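Clemthorpe Repair and Share: how the second half of the year went

Dear Silvana,

You asked for something readable this time and said I could leave the spreadsheet for Ebere, so I've taken you at your word. The spreadsheet is coming separately (he's waiting on one invoice from the hall). This is the rest of it, more or less in the order I thought of it.

How the sessions are going

Busy! We've had 69 people through the door since the last report, and over 15 of them have been back more than once, usually with something bigger the second time. The first few weeks were slow because the road outside was up and the bus went round the other way, so I did have a bit of a wobble in September. Then the clocks changed, everybody remembered their lamps and heaters didn't work, and we had a queue down the corridor.

Lamps are still the favourite. After that it's toasters, zips, and those little radios people keep in the kitchen. Ekaette has become our zip person without ever agreeing to it. She's now teaching two of the sixth-formers, and one of them replaced the whole zip on a tent, which took her the best part of an afternoon and earned her a round of applause.

We do turn things away. Microwaves are a firm no, and so is anything with a battery that's gone fat. I've put that on the poster in bigger letters because people were carrying things a long way to be told no, and I felt rotten about it.

The lending boxes

You paid for the boxes, so you'll want to know about these. The idea was that people could borrow a small set of tools for a week instead of buying a drill to put up one shelf. We went for lidded plastic ones with a handle and clips, as the cardboard ones we tried in the spring didn't survive being left in porches.
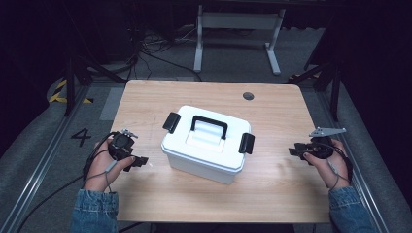

What people borrow

The picture-hanging set goes out most, then the bike set, then the one for bleeding radiators (which I thought was a daft idea when Prasetyo suggested it, and I've had to apologise). The sewing set has hardly moved. I think people who sew have their own things and people who don't are a bit frightened of it, so we're going to try lending it with a half-hour lesson from Ekaette in the new year.

Late returns have been fewer than I feared. A text the evening before does the job nearly every time. We've lost a spirit level and a set of hex keys, and one box came back with somebody's library card in it.

We looked at charging a deposit and decided against it. Oluwaseun made the point that the people who'd be put off by ten pounds up front are the ones we set this up for, and I couldn't argue with that. We'll look again if things start walking.

The room

Moving from the back hall to the Wike Street room has made more difference than anything else we've done. There's a sink, the heating comes on when you ask it to, and we don't have to be out by three for the toddlers. The rent is a bit higher, as you know, and Ebere has set that out in the figures.

It also came with tables, so the money put by for furniture is mostly still there.
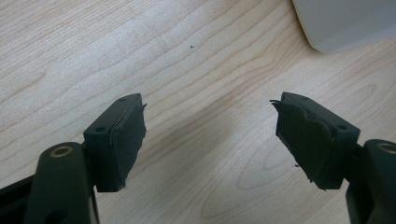 I'd like to spend it on two decent task lamps and a proper extension reel if you're happy with that — the ceiling lights are fine for a chat but hopeless for threading a needle. I've had a quote from Jernard for both and it comes in under what we'd set aside, with enough over for a first aid kit. Could you let me know either way before December? They'll only hold the price till then.

What hasn't worked

The morning session. We tried a 9.30 start for parents after the school run and got three people, two of whom had come for the yoga. We've moved it to 4 o'clock and it's picking up slowly.

I also said we'd have a booking page by now and we haven't. The person who was building it got a job in Fukport and moved away, so for the moment it's me, a notebook and a phone. It's manageable, but I don't want to be doing it like this next winter. Prasetyo is having a look at what the library uses.

Next few months

We carry on with two sessions a month, plus the sewing lessons, plus one Saturday-style open day in spring if we can get the big hall for it. I'd love you to come along to that. Bring something broken, just not a microwave.

Give me a ring if any of this needs more detail. Afternoons are best.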